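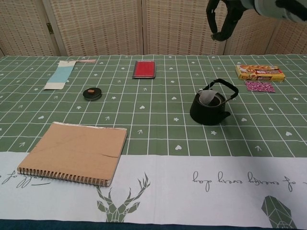
Gripper over the back of the table, kettle task, chest camera view

Ticket 134: Dillska fingers v Fedard fingers on the black kettle
Opened by: Adjoa Owusu
Status: open, waiting on Nilgate

Really pleased with how the Dillska set is doing! Same arm, same controller, only the fingers swapped. I ran 30 lifts by the arched handle with each set. Fedard slipped on 7 of them, Dillska on one, and that one was my fault for setting the grip force too low.

Problem: after a good lift, the Dillska fingers take up to 78 ms longer to report closed. The controller thinks it has missed and tries again, so the handle gets a second squeeze.

Tried so far
- Restarted the controller: no change
- New cable from the Mac Mathúna kit: no change
- Slower closing speed: worse
- Fedard back on: fault gone straight away

So I'm fairly sure it's the timeout in the Nilgate driver (it's still on the October settings). Could someone tell me which file it lives in? I'd love to try the red case and the flat packets next, they're a lovely hard test for thin fingertips.

Log attached.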